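Trindex hand-held gripper, tried at the Hurnau open day

Rating: 4 out of 6

I went to the open day in Hurnau on a Tuesday in November, mostly to try the Trindex gripper which Jokow now sells together with its training software. I repair packing machines for my living, so I am a user and not a researcher. My firm still runs a line from 1977, and the price of 2747 euros for the full kit is serious money for us.

The tool sits well in the hand. The trigger is light, maybe too light – I closed the fingers twice without wanting it. Soft packages are the hard part for every gripper I know, and I spent most of my time with these.

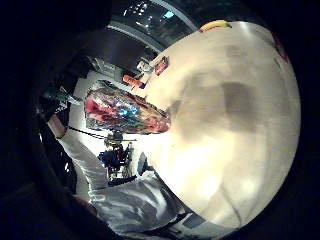 Can you use the kit without the Jokow software?
The recordings can be exported as ordinary files, but the calibration must be made in the Jokow program first.

The people at the stand were patient and let me repeat the same pick as often as I wanted. I would have liked a longer cable, and the manual is translated in a hurry. The older Ackah tool, which I borrowed last year, was heavier but its fingers were easier to change. Trindex promises 4000 cycles for one pair of fingers. I could not check this in one afternoon.

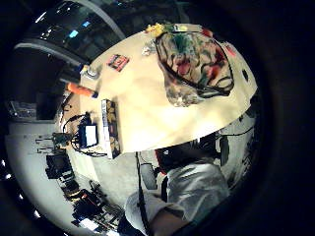

Mixed items on the table at the Hurnau open day.

I take away one point for the trigger and one for the manual. For a small workshop I would wait for the next version.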